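Stikdale Household Words

Hi! I'm Katia, and this is my little word list of what people in Stikdale call the ordinary stuff in their homes. It started as a page in a notebook and got out of hand one April, so now it's a CSV.

What's in it

There are 382 entries in words.csv, collected from 22 households. Each row has the word, what it means, a rough spelling of how it sounded to me (I am not a linguist, sorry) and the room it belongs to. If two people in the same house disagreed, both versions went in, and believe me, they disagreed a lot. My favorite fight was over whether a "slop" is the sink or the bucket under it.

Files

words.csv: the main list
rooms.csv: the seven room labels
notes.txt: my ramblings, mostly about vowels

Tetteh Quartey cleaned up the encoding, so Bañuelos finally shows up right in the street column. If you grabbed the file before that, get it again!

Known problems

Kitchen words are way overrepresented, and the Darley side of town is thin. I also merged "tap" and "spigot" early on and had to split them by hand, so a few rows may still be wrong. The bathroom label covers laundry corners too. 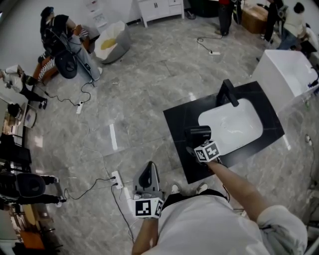

Bathroom label: basin, faucet, countertop, floor drain.

Using it

Take it, change it, put it in your crossword app, whatever. A credit would be sweet. Please don't add words you only saw online, though. If you grew up saying it, or your grandma did, open an issue and tell me which room it goes in.

Still to do: plurals, and the whole garage.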